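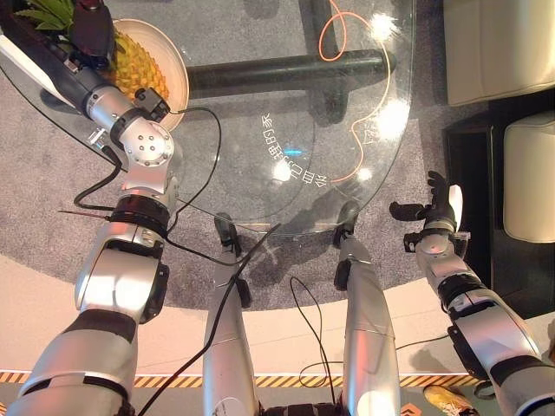

# Trulo - pre-power and test area checklist

Pudosdale shared workshop, back bay
Date: 7 Mar 2026
Checked by: Bouchra Benjelloun
Build: Trulo, two arms, two legs, head camera
Sheet issue: 11

Mark each line OK, FIX or N/A. Anything marked FIX in sections 1 to 3 means no power to the joints until it is cleared and initialled. Comments go under the section, not in the margin, as the scanner loses the margin.

## 1. Test area

- [x] Hazard stripe complete and visible along the working side - OK
- [x] Carpet flat, no raised edges where the feet will land - OK
- [ ] Floor clear of cables inside the stripe - FIX
- [x] Seating outside the reach of both arms - OK, measured at full extension
- [ ] Nothing left on the floor near the stripe - FIX
- [x] Bay door shut, sign turned round - OK

Comments: One thin cable runs over the pale floor towards the right arm. It needs to go round the back or under a cable cover before anyone walks that side. There is also a yellow shoe near the stripe. Please move it to the rack by the door.

The white chairs stay where they are for table work. If we go back to walking tests they have to come out altogether, along with the cabinet base if two people are there to shift it.

## 2. Table

- [x] Table stands level, no rock when pressed at the rim - OK
- [x] Glass sits square on the base - OK
- [x] No chips or cracks round the edge - OK, checked by hand with gloves on
- [ ] Loose items removed from the glass - FIX
- [ ] Glass suitable for arm contact tests - FIX, see below

Comments: I don't want the glass top used for anything where the gripper pushes down. It is all right for reaching and for picking up light things. Alaoui have a plain board top we can borrow and the request has gone in.

The orange cable lying on the glass is to come off. A finger could hook the loop and drag it. Coil it and hang it up.

Glare is a problem as well. The ceiling lights give bright spots on the glass, and one of them sits right by the lettering near the middle, where most of the picking is meant to happen. The depth readings over clear glass were poor in November and I see no reason they would be better now. A matt cloth fixed under the rim would deal with both. It must be fixed, as a loose cloth is worse than glare.

## 3. Cables on the robot

- [ ] Left elbow loop tied back - FIX
- [ ] Long black cable kept clear of left leg - FIX
- [ ] Loop between legs shortened or clipped - FIX
- [ ] All bare or short wire ends capped - FIX
- [x] Joint connectors pushed home and latched - OK, all done by hand
- [x] No cuts or flat spots in the sleeves - OK

Comments: This is the section that stops us today.

The black cable at the left elbow loops out over the glass and drops past the edge of the table. When the arm draws back, that loop can catch on the rim. Two soft ties on the upper arm, with enough slack for the elbow to bend fully. Bend it by hand before tightening the ties.

The long black one goes from the table area down to the left and crosses in front of the left leg. Re-route it behind the hip. If it won't reach, use the longer lead from the Ustia box and label both ends.

The one hanging between the legs can be caught by either foot. Clip it up high.

There is a short wire with a red tip sticking out sideways from the left arm by the black joint ring. I could not find it on the wiring sheet. Find out what it belongs to, then either connect it or cap it and tape it down. Don't cut it until we know.

## 4. Arms and hands

- [x] Joint rings tight, no play by hand - OK, both arms
- [x] Left wrist end cap screws present and tight - OK
- [x] Left gripper opens and closes by hand, power off - OK
- [x] White panel on left gripper secure - OK
- [x] Right hand fingers move freely, power off - OK
- [ ] Right hand rest position set - FIX
- [ ] Left arm rest position set - FIX

Comments: The right hand is resting open with the fingers pointing up close to the table edge. If the arm sags or starts from there, the fingers could meet the rim from the side. The start position should have the hand well back from the table and half closed.

Same point for the left. The gripper hangs over the rim of the glass next to the plate, so the first move has almost no room in it. Set a start position with a clear gap above the table and save it under a new name. Do not overwrite the old one, the logs refer to it.

Wrist screws went round once more with the small driver. None of them moved.

## 5. Legs and feet

- [x] Shells secure, no rattle - OK
- [x] Foot tips secure, no splits - OK
- [x] Leg joints locked for table work - OK
- [ ] Foot position marked on the floor - FIX

Comments: The feet reach forward towards the table, and the left one comes in just under the edge of the glass. That is too near the base for my liking. If the locks let go, the leg could push the post. Move the robot back, then mark both feet with tape so it goes to the same spot each time.

Lock pins are in and tagged. Pins come out last and only with a second person in the bay.

## 6. Test object

- [x] Object on a stable plate - OK
- [ ] Object suitable for first run - FIX
- [x] Nothing sharp facing the operator's side - OK

Comments: The pineapple is fine for camera work and for slow approach moves. For a first grip after a rewire I would sooner use the foam block. The leaves confuse the grip planner, the fruit is heavy for its size, and we have a plate on a glass table underneath it. Keep the fruit for later in the day and put it straight on the board when the board comes.

Weigh whatever is used and write it in the log. The foam block is 412 g with the lead strip in, so leave the strip in or the numbers won't match.

## 7. Stop and power

- [x] Stop button in reach of operator - OK
- [x] Stop button tested with joints unpowered - OK
- [ ] Stop button tested with joints powered - not done, waiting on section 3
- [x] Second person knows where the wall switch is - OK
- [x] Battery charge at or above the limit on the sheet - OK, 87%
- [x] Speed limit set in software - OK, 19% of full for first run

Comments: The speed limit goes back to the default each time the controller restarts. I have asked for this to be changed and until then it has to be read off the screen by two people before every run. Write both sets of initials.

Test the stop with the arms over the floor and away from the table. Last time it was done over a bench and the left arm dropped a little before the brake held.

## Result

Not cleared for power.

To clear before next check, in this order:

1. Orange cable off the glass, shoe off the floor.
2. Floor cable moved or covered.
3. Left elbow, long black and between-leg cables re-routed and clipped.
4. Red-tipped wire identified, then connected or capped.
5. Robot moved back and feet marked.
6. New start positions saved for both arms.
7. Cloth fixed under the glass, or the board top fitted.

Items 1 and 2 can be done by anyone with a key to the bay. Items 3 and 4 need someone who has the wiring sheet open in front of them, and the battery must be out. When item 4 is done, add the wire to the sheet even if it turns out to be a spare.

Sections 1, 3 and 4 to be checked again in full after the work. The others only need checking if the robot or the table has been moved, and item 5 means section 5 will need doing too.

Signed: B. Benjelloun

Second signature: left blank until powered stop test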